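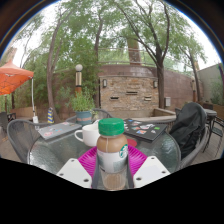

Product notes by Meinir Gethin
Outdoor Furniture — Glass Tables and Mesh Chairs

The Gallcombe patio set pairs a round glass-topped table with metal mesh chairs. It suits a small patio, a deck or a paved corner of the yard. We sell it mostly to people who want one table outside that can take coffee in the morning and a couple of laptops in the afternoon, and that is how it gets used at our Flellville store.

Table

The top is a single round of pebbled glass held in a dark metal rim. The texture breaks up reflections, so on a bright day you see a soft gray-green sheen and no hard mirror image of the sky. It also hides fingerprints and dried raindrops better than smooth glass. A mug or a plate sits steady on it. Writing on a single sheet of paper is less pleasant, and you will want a pad or a magazine underneath.

The rim curves around the whole edge. Dust and pollen collect where the glass meets the metal. A soft brush clears it.

The table seats 4 for drinks or a light lunch. With laptops out, plan on 2 people. Two closed laptops will go on the far side and still leave room in front for a plate, a mug and a cold drink. For a full dinner with serving dishes, look at the Bevan, our larger table in the same range.

Chairs

The seats and backs are metal mesh. The backrest is curved and continues the same perforated look into the arms. Rain drains through the mesh, and air moves through it in hot weather. Most people find the seat comfortable for a meal without a cushion. For a long stretch of work, add one. Tie-on cushions are sold separately and come in gray or dark green.

Metal chairs get hot in full sun. If your patio faces south, put the set under an umbrella or turn the chairs in toward the table when you go inside. The table has no umbrella hole, so you will need a freestanding umbrella with its own base.

Specifications

Table: round, pebbled glass top, dark metal rim
Chairs: metal mesh, curved back, arms
Table load limit: 200 lb, spread evenly
Set includes: 1 table, 4 chairs
Extra chairs: sold in boxes of 2
Assembly: table legs bolt on; chairs arrive assembled
Wrench: included

Assembly

Put the frame together upside down on a blanket, with the bolts finger-tight, then turn it over and stand it on level ground. Tighten everything before the glass goes on. Lifting the glass is a job for two people. Check that it is seated all the way around inside the rim before you put any weight on it.

If the table rocks, turn the adjustable feet. Each one has enough travel for ordinary uneven paving. It will not make up for a sloping lawn.

Care

Wash the glass with warm water and dish soap, using a soft brush to get into the texture. Paper towels tend to shred on it. Milky coffee and fruit juice should be rinsed off the same day, before they dry in the low spots. Do not use scouring powder.

Wipe the chairs with a damp cloth. If the finish chips, touch it up with outdoor metal paint before rust starts. In winter, store the chairs under cover. The table can stay outside, but take the glass off if you expect heavy snow and keep it indoors, standing on edge against a wall with cardboard under it.

Tableware for outdoors

Ordinary ceramic mugs are fine on this glass if you set them down gently. For plates we suggest plastic. A ribbed plate with a scalloped rim in a strong color such as magenta looks good against the pale top and is easy to find when you are clearing up at dusk. The Jimonside line of plastic plates is in the kitchen section and comes in packs of 4.

Delivery and pickup

Delivery is free within 50 miles of Flellville. Farther out, call the store for a price. The glass ships in its own crate — please open it while the driver is still there and report any crack or chip on the delivery slip. Pickup is available every day except Sunday. Bring a vehicle with a flat load area, and a blanket for the glass crate.

Replacement glass, feet and bolts can be ordered through the parts counter.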